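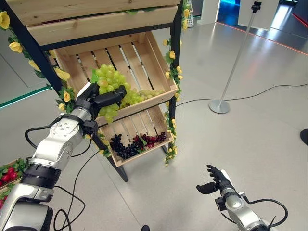 木架分层木箱，中层绿葡萄，下层紫黑、深红两串

比较地方政治 课堂讲义
第六讲 候选人是怎么来的：提名权、初选、退出
2025年5月26日

上次没讲完的先补两句。选区划分那一讲最后剩下"飞地选区"，板书擦得太快，好几个同学没抄到。记一条就够：飞地选区里选民登记在甲地、投票在乙地、议员向谁负责说不清。考试不单独出，论述题里可以拿来用。

今天的问题：选票上的名字从哪里来。

大家习惯从投票日开始讲选举，报纸也这么写。但选民拿到选票的时候，大部分人已经出局了。谁让他们出局的，按什么规矩，有没有地方申诉，这一讲就讲这个。阅读材料第三篇、第四篇，第四篇难，先看它的后半部分。

一、几个词先分清

提名权：有资格把一个人送上选票的权力。可以在党中央，可以在地方支部，可以在联署选民手里，也可以在选举机关手里（审查也是一种权力，后面讲）。

初选：党内或者党外加党内的一次投票，决定谁代表这个党。分封闭、半开放、开放。
封闭：只有党员投。
半开放：党员加上登记为"无党派"的。
开放：谁来都行，当场领票。

遴选：委员会面谈、打分、讨论，最后给名单。没有投票，或者有投票但只在委员会里投。

空降：总部把外地的人放到本地选区。本地支部一般不高兴，也有高兴的时候（本地两派打得太凶，来个外人反而都能接受）。

退出：登记以后、截止之前撤回。分自愿、劝退、被取消资格。新闻里三种经常写成一个词，读的时候要自己分。

作业里上次有人把"初选"和"预选"混用。本课统一：初选是党办的或者党委托办的，预选是选举机关办的、用来减少人数的第一轮。两轮制的第一轮两个都不叫，就叫第一轮。

二、提名权放在哪一层

放在最上面：名单整齐，纪律强，当选的人开会听话。代价是支部没事干，平时收党费、贴海报的人会问凭什么。候选人的时间花在首都，花在走廊里。

放在最下面：候选人跟选民熟，口音对，知道哪条路坏了。代价是地方大户容易把支部买下来。党员名册一夜之间变长，选完又变短。

放在中间（区、省一级）：教科书喜欢，写起来平衡。实际上要看中间这一层自己是怎么选出来的。如果区委会的人是总部任命的，那跟放在最上面没什么区别，多一道手续而已。

看一个党章，先找三样东西：谁开名单、谁改名单、谁签字。第二样最容易漏。很多党章把开名单写得非常民主，后面某一条附则里写一句"执委会得视情况调整之"。一句话，前面全白写。

板书上的图没法放进讲义，自己画：横轴是谁能参选（全体选民、党员、有年资的党员、受邀的人），纵轴是谁来选（全体选民、党员、代表、委员会、一个人）。每读到一个党就往图上点一个点。期末前点满一页纸差不多。

三、案例一：Nodthorpe 市议会

背景很短。两个党轮流，第三个党有时候进来一席。提名一向由支部大会举手。问题出在举手：谁举了谁没举，大家看得见，会后有人去敲门。

改革以后改成无记名，党员名册提前封存，封存以后入党的只能旁听。选前查名册，有187个登记地址对不上，党部的处理办法是先不除名，让本人带证件到场，到场就投，不到场就算弃权。

讨论点：
这个办法公平吗。除名会伤到真搬家的人，不除名会留下口子。
举证责任给了谁？给了党员个人。住得远的、上夜班的，吃亏。
有没有第三种做法。上一届有组提出让两派各派一个人上门核，可以写，但要想清楚上门本身会不会变成拉票。

注意不要把 Nodthorpe 写成"成功案例"。材料里只写了程序，没写后来当选的人表现怎样。程序好和结果好分开论证，混在一起扣分。

四、案例二：Demau 省的联署门槛

Demau 不走党内这条路，独立参选人也能上，要联署。老规定是1000个有效签名，登记机关逐个核。听上去不高，难在"有效"两个字：笔迹要和登记卡一致，地址要和登记卡一致，一个人不能给两个人签。

有一位参选人交了3066个，核完不够。怎么会不够？材料附录里有退回理由，归一下类：
地址写法不同（街名简写），最多
笔迹不符
给两位参选人都签过
签名人不在本选区
纸张格式不对，整页作废

最后一类要盯住。整页作废，一页上别的签名都好好的也没了。规则里没写整页作废，是登记机关的内部通知。内部通知能不能限制参选权，这是法律问题，也是政治问题，两边都要会说。

法律上：有没有授权、有没有公布、有没有救济。
政治上：谁的表格是提前拿到新格式的，谁是最后一天才知道的。

课上有人问能不能补交。可以，但补交期只有10天，还包括公休日，而且核查结果用平信寄，不算送达时间。信在路上，补交期在走。所以写论文的时候，门槛不要只写签名数，要把时间、邮寄、格式、核查标准一起写进去。签名数是最显眼的那个门槛，往往也是最好过的那个。

五、审查：选举机关算不算参与者

传统写法：裁判。不下场。

问题在于裁判手里有一张很长的单子：年龄、居住年限、学历、税务、刑事纪录、兼职、国籍、债务。每一项都有道理，叠在一起就能筛人。单子越长，裁量空间越大，因为总有一项能查出点什么。

判断裁量大不大，用下面几个问题：
同样的毛病，不同的侯选人处理一样吗
理由是书面的还是口头的
理由什么时候给，给的时候还来不来得及申诉
受理申诉的和做决定的是不是同一批人
申诉期间名字在不在选票上

最后一个学生最容易忽略。申诉赢了，选票印完了，名字没有，赢了等于没赢。有的地方规定申诉期间先印上，有的规定先不印。就这么一句话的差别，对参选人是两种人生。

居住年限多讲一句。表面防空降，实际上防的常常是回乡的人。出去做工多年，户籍没动，但"连续居住"断了。立法的时候写"连续"还是"累计"，考虑清楚再写。小组作业里模拟立法的那组注意，你们初稿第二条两个词都出现了。

六、案例三：Lacson 区的协商退选

三个候选人，政策差不多，票源重叠。选前有人出来撮合，两个退，一个留。

怎么决定谁留？材料里出现过的办法：
民调，谁高谁留（谁出钱做民调？问卷怎么问？）
资历，老的留
轮流，这次你下次我
抽签，真的有，写在会议纪录里

轮流最常见也最不可靠。下次的承诺没有执行机制，下次换了支部主席，换了选区边界，什么都可能变。所以轮流一般要搭配当下能给的东西：一个职位，一笔竞选开支的补偿，家里人的安排。到这里就碰到选举法了：给钱让人退选，多数地方违法；给职位让人退选，法条写得模糊，判例也少。

Lacson 那次退选登报说是"为团结"。读这种声明，看三个时间：声明日期、登记截止日期、后来任命日期。排成一条线，比读声明内容有用。但也要小心，时间接近不等于有交易，只能说值得往下查。论文里这样写："时间上相符"，不要写"可见"。每年都有人写"可见"。

选民怎么看退选？两种：一种觉得被省了麻烦，一种觉得选择被拿走了。材料四的问卷两种都问到了，但是放在同一题里问，答案没法拆。这是问卷设计的毛病，方法课应该讲过。

七、案例四：Mulau 的开放初选

Mulau 的执政一方赢了很多届，反对一方拆成好几块。反对一方决定办一次开放初选，谁都能投，不查党籍。

支持的理由：热闹，有新闻，选出来的人有底气，落选的人不好再说黑箱。
反对的理由：对手的支持者也可以进来，投一个最弱的。

第二条叫"突袭投票"。理论上很吓人，经验上证据薄。去给对手捣乱也要排队、要请假，多数人懒得。不过在小选区，总票数本来就少，动员一条街就够改结果，不能一概说没事。Mulau 那次投票率近一半，报名时没人料到，票箱不够，下午有两个点改用文具店买的纸箱，封条倒是正式的。

后面的事才是重点：落选者认不认。报名时签过一份承诺书，落选不得以独立身份再参选。签了。初选完有一位还是登记了独立参选。党说他违约，他说参选权不能用合同放弃。

两边都有道理，法院最后怎么判，我们放到十月那一讲，到时候一起讲司法。现在只要求会把两边的论证写全。

提示：
站在党这边，讲结社自由，讲初选的公共成本，讲信赖。
站在参选人这边，讲基本权利不可预先抛弃，讲承诺书是在什么条件下签的，不签能不能报名。
折中，讲有些地方立法规定"落选者不得在同一选区同一职位参选"，由法律来管，不靠合同。缺点是小党没有初选的就不受约束，规则变得一头重一头轻。

八、四个案例放一起

自己做表。行是四个地方，列建议：谁能参选，谁来选，公开还是秘密，卡在哪一步，有没有救济，落选的人去哪了。

最后一列很多人不填。填一下。落选的人去做了幕僚、去了别的党、退出、回去当支部干部，这些决定下一次还有没有人愿意出来选。一个地方连续几届只有一个人登记，先别急着说选民冷漠，看看上一次出来选的人后来过得怎么样。

表里不要写"民主程度高/中/低"。写具体的。我改的时候看到"高/中/低"会直接划掉。

九、常见错误（从上次作业里抄的）

把"无人竞选"等同于"不能竞选"。前者可能有很多原因，要查。
引用党章不写版本。党章改得比法律勤。
只引一方声明。
把登记人数当成候选人数，中间差着审查和退出两步。
"众所周知"。删。
地名前后写法不一，Demau 写成 Damau 的有好几份，搜索的时候会害到自己。

十、下次之前

读第五篇，讲竞选经费那篇，表格跳过，正文全读。
每组交一页纸：任选一个党章，找出开名单、改名单、签字三处条文，抄原文，注明条号和版本。不用评论，评论了也不加分。
模拟听证的分组名单贴在系办门口，要换组的自己找人对换，换好再来告诉我。
第四篇扫描缺页，缺的那页在图书馆课程参考书架，书脊蓝色那本，可以影印，不能外借。

上次有人问期中范围：第二讲到今天第六节。第七节 Mulau 不考，但是期末会考，笔记别丢。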